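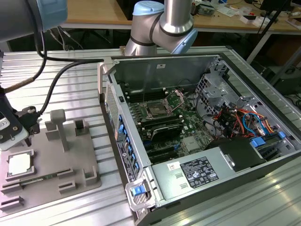
Sutrisno Mandagi wrote in to ask whether Gindoto was a publisher, a bookstore, or a hobby that had gotten out of hand, and whether we could please put the answer somewhere on the website. He had bought a sea novel from us, enjoyed most of it, and then spent an evening trying to find out who had sold it to him.

Fair enough. Gindoto is a publisher of e-books. We take novels that have dropped out of print, find whoever holds the rights, scan the best paper copy we can get, correct the text line by line and put it on sale at a price that makes nobody rich. We have 482 titles in the catalog as of this writing. A few of them are masterpieces. Many are perfectly good books that had bad luck, a bad cover, or a publisher that went under the same month they came out. One is a western in which the horse is by far the best character, and it outsells nearly everything else we have.

How we got started

Gindoto began in July with a box of family sagas from an estate sale and a plan to scan all of them by the end of the summer. The plan was off by several years. Scanning software in those days had firm opinions about the letter pair "rn," which it read as "m," so that our first release was full of people who stared into the dark bam and waited for mom. Readers were kind about this. One of them sent a list, alphabetized.

We now proofread every book twice, with two different proofreaders who are not allowed to compare notes until they are both finished. It's slow and it starts arguments, mostly about hyphens.

What we publish

The main list is general fiction: family stories, love stories, small-town stories, the occasional ghost. Genre fiction goes out under our Cultix imprint, where you'll find the crime, the science fiction and the horse. The name Cultix was chosen by a vote. We don't hold votes anymore.

Paul is our serial. Subscribers get one chapter of a forgotten novel by e-mail at a time until the novel is over, and then we start another. We're often asked who Paul is. He was the hero of the first book we sent out, and by the time he died in the final chapter the name had stuck.

Files and formats

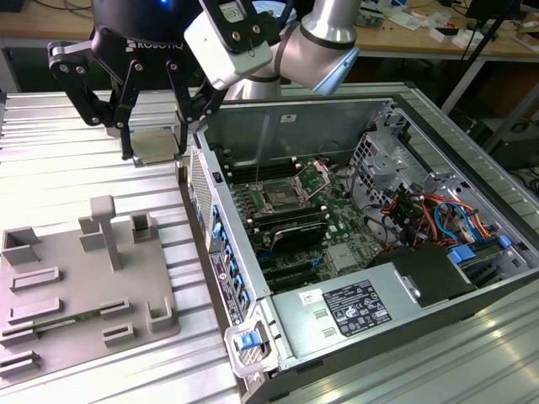 Every book comes as an EPUB and a PDF, and both are in your account the moment you've paid. There is no copy protection on either one. You can move them from your computer to your phone to your reader, and back again if the first trip didn't suit you. If a file won't open, write to us and tell us what you're reading on, including the model if you know it. "The gray one" has come up more than once.

The files are made with Tredov, our own conversion program, which turns a corrected manuscript into a finished e-book and occasionally into a single paragraph 6 chapters long. We look at every file before it goes up.

For authors and heirs

If you wrote a novel that's no longer in print, or inherited one, we'd like to hear from you. Send us the title, the year, and whatever you know about the contract. "My uncle said it was in the desk" is a fine place to start. We don't consider new manuscripts, though they arrive all the same.

Contact

Use the form on the Contact page for orders, missing files and typos. Typos should come with the title and the chapter. Mr. Mandagi has already sent us two for the sea novel, both correct, and both have been fixed.

Page last updated 15/12/2018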